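## 4. Preparación de la mesa y clasificación de piezas pequeñas

La presente sección establece el procedimiento para disponer los recipientes de la serie Clusik sobre la mesa de trabajo y para clasificar en ellos bolas, piezas de color y otros objetos de tamaño reducido. Se aplica a todas las salas de actividades equipadas con el juego completo (bandeja, cuenco y tapa) y sustituye a la hoja suelta que acompañaba a las primeras entregas.

Antes de comenzar, la persona responsable de la sala deberá haber leído las secciones 2 (Desembalaje) y 3 (Limpieza inicial).

### 4.1 Material necesario

- Una bandeja cuadrada con borde elevado.
- Un cuenco de plástico transparente de boca ancha.
- Las bolas o piezas que se vayan a clasificar.
- Un paño que no suelte pelusa.
- La ficha de control Trodham, en papel o en su versión digital.

> **Nota.** El cuenco admite una carga máxima de 800 g. La bandeja admite 600 g repartidos de manera uniforme. Estos valores se refieren a recipientes sin grietas ni deformaciones.

### 4.2 Disposición de los recipientes

1. Retire de la superficie cualquier objeto ajeno a la actividad.
2. Pase el paño por el tablero, desde el fondo hacia el borde delantero.
3. Coloque la bandeja en la zona posterior izquierda, con los lados paralelos a los bordes de la mesa.
4. Sitúe el cuenco delante de la bandeja, próximo a ella pero sin que los bordes se monten.
5. Compruebe que ambos recipientes apoyan por completo. Si alguno oscila, gírelo un cuarto de vuelta y repita la comprobación.
6. Deje libre la mitad derecha del tablero para el material que aún no se haya clasificado.

En las mesas provistas de perfiles metálicos laterales, los recipientes se colocarán siempre por dentro de dichos perfiles. No se utilizarán las ranuras como tope ni como soporte de la bandeja.

> **Precaución.** No arrastre la bandeja cargada. Las bolas pueden adquirir impulso suficiente para rebasar el borde. Vacíela o levántela con ambas manos.

### 4.3 Asignación de recipientes

La bandeja se reserva para las piezas enteras y limpias que deban quedar a la vista. El cuenco recoge las piezas menores, las que presenten residuos y las que estén pendientes de revisión. Esta distribución no debe invertirse durante una misma sesión, aunque el número de piezas de un grupo sea muy superior al del otro.

Las bolas se distribuirán en la bandeja de forma holgada, de modo que cada color pueda identificarse sin necesidad de mover las demás. No es obligatorio seguir un orden cromático, salvo que la ficha de control lo indique.
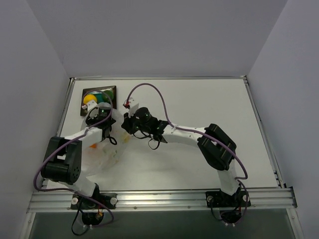 El contraste entre el fondo de la bandeja y las piezas facilita el recuento y la revisión al término de la actividad. Por este motivo se recomienda el acabado oscuro para las piezas de tonos vivos y el acabado claro para las de tonos apagados. Sobre la bandeja marrón oscuro, la bola amarilla, la de color verde azulado y la verde se diferencian con claridad; en el cuenco transparente, en cambio, el pequeño objeto naranja se percibe a través de la pared, al igual que los restos amarillentos. Cuando se aprecien restos de este tipo, se aplicará lo dispuesto en el apartado 4.5 antes de volver a utilizar el recipiente.

### 4.4 Procedimiento de clasificación

1. Tome las piezas de una en una. No vierta el contenido de una bolsa directamente en la bandeja.
2. Examine la pieza por todas sus caras.
3. Si está limpia y entera, deposítela en la bandeja a poca altura.
4. Si es de tamaño menor, presenta suciedad o su estado ofrece dudas, deposítela en el cuenco.
5. Si una pieza cae fuera de los recipientes, deténgase, recójala y examínela de nuevo antes de continuar.
6. Una vez clasificado todo el material, anote en la ficha el contenido de cada recipiente.

La clasificación podrá interrumpirse en cualquier momento – por ejemplo, al cambiar de turno – siempre que se anote en la ficha el último grupo terminado. La persona que retome la tarea verificará primero el contenido de la bandeja.

> **Nota.** Las bolas de colores próximos, como el verde y el verde azulado, deben compararse bajo una luz uniforme. Evite hacerlo con luz solar directa o con una lámpara de tono cálido.

### 4.5 Limpieza del cuenco y de la bandeja

1. Vacíe el recipiente y reserve las piezas sobre un paño limpio.
2. Retire los restos sólidos con una espátula blanda. No emplee utensilios metálicos.
3. Lave con agua tibia y jabón neutro.
4. Aclare y deje secar boca abajo durante 14 minutos como mínimo.
5. Observe el cuenco a contraluz. Si persisten manchas, repita el lavado.

La bandeja se limpiará con un paño ligeramente humedecido, prestando atención a los ángulos interiores del borde. No debe sumergirse.

> **Precaución.** Los disolventes y los productos con alcohol enturbian el plástico transparente de forma irreversible. Un cuenco enturbiado deberá retirarse del servicio.

### 4.6 Almacenamiento

Los recipientes se guardarán vacíos y secos. Pueden apilarse hasta cinco bandejas del mismo modelo; los cuencos se apilarán por separado, con una hoja de papel intermedia. Las bolas se conservarán en las bolsas Redcombe suministradas con el juego, cerradas y etiquetadas por color.

El material deberá inspeccionarse cada año, en el mes de noviembre. Las piezas agrietadas o deformadas se darán de baja en la ficha y se solicitará su reposición.

### 4.7 Consultas y modificaciones

Las consultas relativas a la disposición de la mesa se dirigirán a Latifa Zerouali, responsable de equipamiento. Las solicitudes de recambio se tramitarán a través de Kornél Medve, indicando el modelo de recipiente y el acabado requerido.

Texto revisado el viernes, 20 de junio de 2025. El apartado 4.5 incorpora las observaciones remitidas por Chiamaka Etim sobre el secado de los cuencos.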